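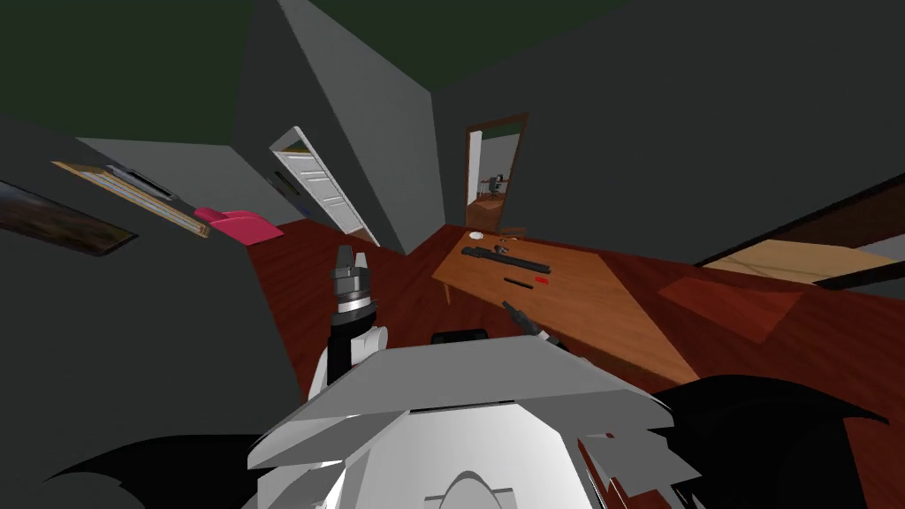
The two-arm model at the table in our simulated room, rendered from a viewpoint on the robot.

About Savbridge

By Arwel Rowlands
Posted in May

Print this page | E-mail this page

Savbridge tests control software for two-arm robots before it is allowed to run on real machines. Our office is in Lorinville, upstairs from a print shop. Customers send us their software, we run it in simulation, and we report every fault we find, including the ones that are ours.

The company started after a failure. Several of us worked at Zukach, a small automation firm that fitted robot arms to packing benches. One Friday an arm there closed its gripper while the other arm was still in its path. No one was hurt. A wrist was bent and the bench was shut down for 26 days. The control software had passed 30 trial runs beforehand, all of them on a clear bench with one arm parked. When we went back and ran the same software in simulation with both arms moving, it failed 44 times in 1,000 runs. Zukach closed its robot business the next year, and four of us set up on our own.

What went wrong with our own test

We keep this section on our about page and will go on keeping it, as new customers ask about it.

In our second year we passed a piece of software that should have been held back. The task was simple: reach down to a table, pick up a small item, lift it. Our test logged a pick as good if the arm reached its target and the gripper reported that it had closed. The software could send "closed" before the fingers had moved at all. Our log took the signal as true, and we did not check it against the finger positions in the model.

The customer's engineer, working on the line they call Lapiņa, found it on the first morning. The arm went down, came up with nothing and went on to the next step. She stopped the machine by hand and called us at 9:40 a.m.

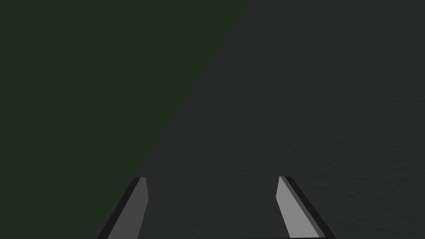 Simulated gripper view: fingers apart, nothing between them.

We changed three things after that call. Finger position is now read from the model at every step and compared with what the software reports. If the two disagree, the run stops and is marked as a fault. A person also looks at gripper views from every batch before a report goes out, and that person may not be the one who set up the test.

We reran all the earlier jobs that had used the old check. Two more had the same problem. Both customers were told the same day and neither was charged for the new report.

Working with us

We do not certify machines and we do not replace a safety review at your site. A clean report from us covers the software version and the tasks listed in it. If you change either one, the report no longer applies.

To report a fault in something we have passed, call the office and ask for Arwel Rowlands. Stop the machine first.

Last updated: May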